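# Capítulo 4. Quién cobra cuando suena una canción

En agosto, Sointu Kiiskinen recibió la primera liquidación de su vida como compositora. Su canción se había reproducido 3.441 veces en Gotita, una plataforma de streaming que por entonces se anunciaba como «el hogar de los artistas». El importe le alcanzaba para un café, siempre que lo pidiera pequeño y en una barra de barrio. Sointu hizo lo que hace casi todo el mundo en su situación: releyó el documento por si se había saltado una página. Había, en efecto, una segunda página. Contenía las deducciones.

Este capítulo trata de esa segunda página. Los tres anteriores se ocuparon de cómo se graba, se edita y se promociona la música, actividades que tienen cierto encanto y salen bien en los documentales. El reparto del dinero tiene menos encanto y ningún documental, pero explica buena parte de las decisiones que el público atribuye a la inspiración: por qué los estribillos llegan antes, por qué los álbumes engordan y por qué un grupo que se odia sigue firmando junto.

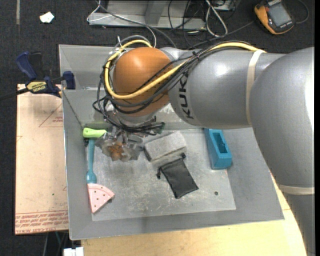 **¿Cuántos derechos genera una misma canción grabada?**

Como mínimo, 2: uno sobre la composición (letra y melodía) y otro sobre la grabación concreta. Pueden pertenecer a personas distintas, y suelen hacerlo en cuanto la canción empieza a dar dinero.

El caso de Sointu sirve para verlo. La composición era suya a medias con Teemu Lahtinen, que aportó el puente y, según él, «el espíritu». La grabación pertenecía al sello Hirvonen, fundado por Tyyne Hirvonen en la trastienda de una mercería y con un contrato tipo redactado, al parecer, por alguien que cobraba por cláusula. Entre el sello y la plataforma estaba además la distribuidora, Gridorton, que se quedaba con un porcentaje por entregar el archivo.

Conviene fijar ahora tres términos que usaremos hasta el final del libro:

- **Fondo común** (*pro rata*): la plataforma junta los ingresos y los reparte según la cuota de cada grabación en el total de escuchas.
- **Reparto por usuario**: la cuota de cada abonado se divide solo entre lo que ese abonado ha escuchado.
- **Umbral de pago**: número de reproducciones por debajo del cual una grabación no cobra. En Gotita era de 300; en su competidora Pleteck, de 1.000.

La elección entre los dos primeros sistemas se discute con un fervor que suele reservarse al fútbol. La economista Maarja Raudsepp, a cuyo modelo volveremos en el apartado 4.3, observa que cada parte defiende el método que la beneficia y lo llama justicia.

## 4.1. La composición

Empezaremos por el derecho más antiguo, el del autor. Antes de seguir, busque los créditos de una canción que conozca bien y anote quién figura como compositor. Guarde la lista: la necesitará en el ejercicio 2.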